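How to find out who designed your local golf course

Quick version, did this for Grornside last winter, writing it down before I forget the order.

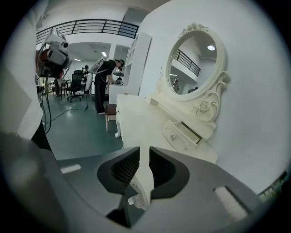

Malcolm Entwistle reckons you should skip the clubhouse plaque altogether – his club's had the wrong architect on it for years and the scorecard just copied it. Fair point. Treat the plaque as a lead, nothing more.

What you need: a notebook, a phone, a free afternoon or 2.

Step 1. Old scorecards. Ask in the pro shop, then ask the older members. You want total yardage. Ours said 3,609 for nine holes, and that number turned up later in a newspaper piece. Lucky.

Step 2. Newspapers. County library, microfilm room. Search the opening month first, then work backward. Try "links" and "golf grounds" as well as "golf course". Spelling was all over teh place, we found Delić printed three different ways.

Step 3. Club minutes. Often in a box somewhere. Look for payments – an architect who got paid shows up, one who only "advised" might not. Photograph every page, with the page number in. I didn't, had to go back.

Step 4. Aerial photos. Compare with the course now. Count bunkers. We had 20 then and 16 today, so somebody redesigned something. Could be a second architect, keep the two jobs separate in your notes.

Step 5. Write to the family. Ruth Bainbridge got a reply from a granddaughter in more than one case, with drawings. Be polite, send a stamped envelope, dont ask for originals.

Step 6. Write it up with where each fact came from. If all you have is "attributed to", say attributed to.

Will add the library opening times when I get them.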